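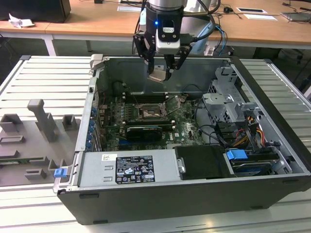

The Makley dam, one week later

2024-11-06

I drove up to Makley again this morning. The county has opened one lane of the river road, and only for residents, so I parked at the feed store and walked the last part. The water is down to the second step of the boat ramp. Everything below that is mud.

The count of evacuated people stands at 2,349. Of those, 900 have been told they can go home. The rest are with family, in motels, or at the high school gym in Duven, where there are 200 cots and one working shower block. Eleven people are still listed as missing. That number has not changed in two days, and I was told the search boats will keep going out as long as the weather holds.

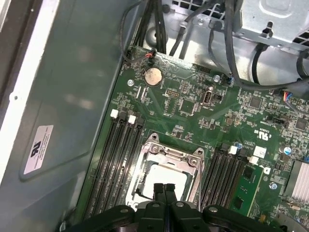 The gate that failed was the one on the east side. It had been on the repair list since January. I went to two of the public meetings where it came up, and both times it was moved to the next one. I wrote about that here back then and I won't repeat it all.

Jilum Bridge is closed to trucks until the footings are inspected. If you are bringing supplies, use the north road and go to the Palamarchuk warehouse, not the gym. They need bottled water, diapers, work gloves and contractor bags. They have enough clothes. The loading door is open from eight until dark.

My own basement took a foot of water. I'm pulling up the carpet tonight and going back to Duven tomorrow to help with breakfast.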